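# Cleaning and re-greasing a hand-crank grain mill

Updated October 2023

Applies to mills with a metal gear train behind a removable side cover. The Dvorak mill used for these notes has four cover screws; other makes differ. Clamp the mill to the bench before loosening anything, and brush out the hopper first so that flour does not fall into the housing.

Remove the cover and wipe the old grease from the inside with a dry rag. Grease that has taken up flour turns to a stiff paste and has to be scraped off with a wooden stick. A screwdriver will score the housing. Lift the gears out one at a time and note which side faced the cover.

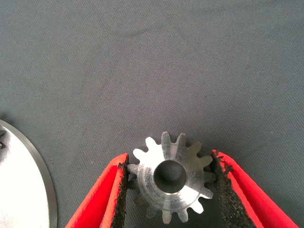 Soak the gears in mineral spirits for 2 hours, outdoors or near an open window. Work an old toothbrush along the bottom of each gap, then rinse in clean spirits and dry. Lay small parts on cloth for inspection. A silver spur gear set flat on gray fabric can be checked all the way around its teeth, and it will not roll. Chipped teeth mean replacement. Light burrs can be taken off with 400 grit paper – two or three strokes per tooth, no more.

Apply food-safe grease in a thin film to the teeth and shafts. Packing the housing full only pushes grease toward the burrs. Turn the crank by hand before refitting the cover, and stop if it binds at the same point on each turn, as a gear may be in backwards.

Run a cup of cheap rice through on the coarse setting and discard it.

Interval: every 130 pounds of grain, or yearly.

– Ieva Lepik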